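Sideboard

A sideboard is a low piece of storage furniture with a flat top, used for setting out food and dishes and for keeping tableware close to where it is needed. It usually has drawers, cupboards or both. In many homes the same piece ends up holding snacks, fruit, drinks, mail and whatever else is put down on it during the day.

Overview

Most sideboards are placed against a wall in a dining room, kitchen or hallway. Smaller ones are sometimes used as freestanding tables, with enough space left in front for the drawers to open all the way. The top is normally at a height that suits a standing person, so that a bowl can be filled or a package opened without bending.

The names for this type of furniture overlap. "Buffet" is used for much the same thing in American homes, while "credenza" often means a longer, lower version and is also common in offices. Sellers do not apply the terms evenly, and a two-drawer cabinet may be listed under any of them. Furniture maker Zdeňka Michalík, whose workshop in Talosdale repairs older painted pieces, uses "cabinet table" for small units with a full top and drawers stacked below.

Construction

The body, or case, may be solid wood, a wood-based board or a mix of the two. Painted cases are often paired with a darker top, as marks from cups and dishes are harder to see on a dark finish. A glossy top wipes clean easily but shows reflections, dust and fine scratches.
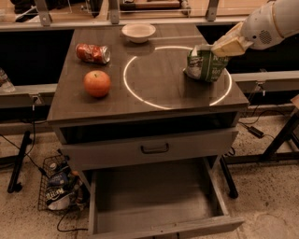 2 min read

Drawers and open shelves

Drawers are fitted one above another or side by side. Some designs leave an open recess between the top and the first drawer, as on the gray cabinet with the dark tabletop. The recess can take flat items such as trays, place mats and folded cloths. It has no door, so anything stored there is easy to reach.

A curved pull can be gripped with one hand and is usually centered on the drawer front. Paint tends to wear first along the drawer edges, where small scuffs are common on pieces in regular use. Light wear can be touched up with matching paint. Deeper chips should be filled and sanded first — fresh paint alone will leave the dent visible.

Use of the top

The top serves as a short-term surface for food. A small bowl, an apple, a bag of snacks and a soda can fit on it together with space to spare. Crushed cans can leave sticky spots and are best moved to recycling before the surface is wiped.

Lighting is sometimes added. A ring of light set into the surface marks off part of the top and shines upward, unlike the strip lights found inside glass-front cabinets.

Care

Dust the top with a soft cloth and clean spills with a damp one, then dry the surface. Empty drawers should be wiped along the bottom and into the corners, where crumbs collect.

See also: Buffet, Chest of drawers, Credenza, Kitchen cart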